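Chapter 2

The Centerpiece and Its Enemies

14 shares | 3 comments

Every table setting begins with an argument about the middle. Students who come to this subject through napkins are often surprised to learn this, having assumed that the middle would look after itself. It will not. Leave it alone and it fills up with keys.

The Lusness method, which we follow in this book, puts the flowers down first and makes everything else apologize to them. The rival Hidberg school starts with the plates and fits the flowers in wherever there is a gap – a fine plan if your guests enjoy eating beside a shrub. Guillot, in the old hotel manual, allowed 20 inches of clear table on each side of a vase and gave no reason. We have kept the rule and added no reason of our own.

Red roses are the usual starting point. They are easy to see, they forgive a plain vase, and people already have opinions about them. A dark vase on a brown table will nearly vanish, leaving the blooms to do the work. Bunch the heads close together and the eye takes them as one thing. Spread them out and it starts looking for the missing ones.

Then there is height. A tall vase lifts the roses over the serving dishes and into the conversation, where they may or may not be welcome. Before moving on, compare how much table each picture leaves for food.

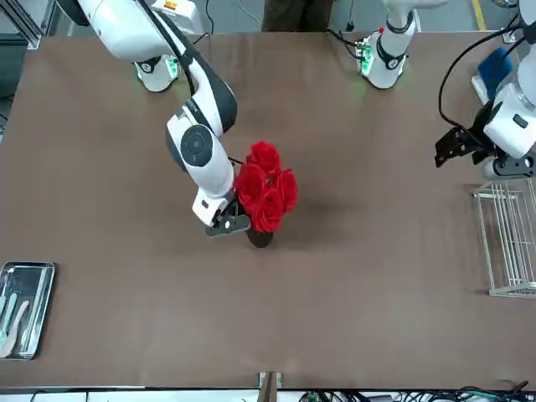
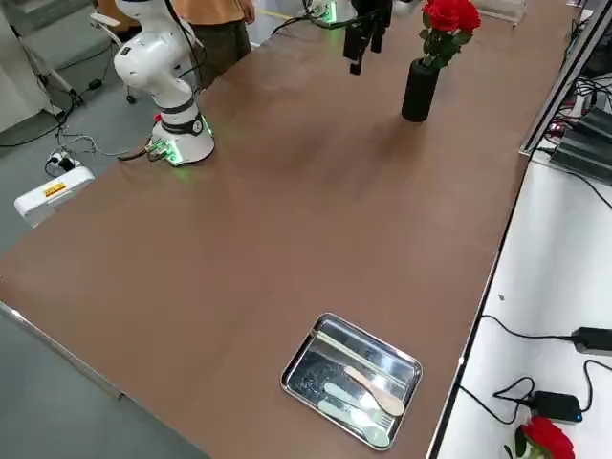
Red roses in a dark vase on a brown tabletop; in the second picture a shallow steel tray lies near the front edge.

2.1 Choosing the Vase

Most homes own one good vase and use it for spoons. Find it, empty it, and set it on the bare table before you buy a single stem.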